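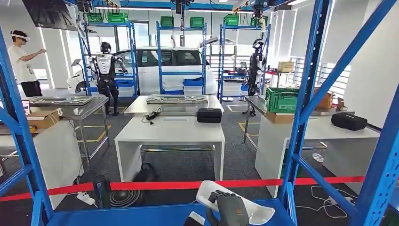 Gadisa Fikre put it to us early on that a headset operator teaches the robot two things at once, the task and the operator's own habits, and that we would have trouble telling them apart. We took the remark seriously, and it shaped the whole of this section.

3.2 Collecting demonstrations by remote control

Every demonstration in the Ambaye set was given by a person wearing a VR headset, with arm and hand motion mapped onto the humanoid (Figure 3). The gripper has to come in close to a curved white part on a blue shelf, and small differences in wrist angle matter a great deal there. We were delighted by how quickly people picked this up!

We recruited 11 operators and recorded 787 demonstrations. Each operator had 10 practice runs first, which we threw out. Henok Negussie suggested that operators trade places between blocks, and the effect on variety was wonderful: approach paths spread out, and the policy stopped copying one person's pauses.

Figure 3. Remote demonstration on the shelf task, seen from head height, with the gripper at the part and an operator in a headset at the back left.

Failed grasps were kept and labeled. Section 3.3 covers how they enter training.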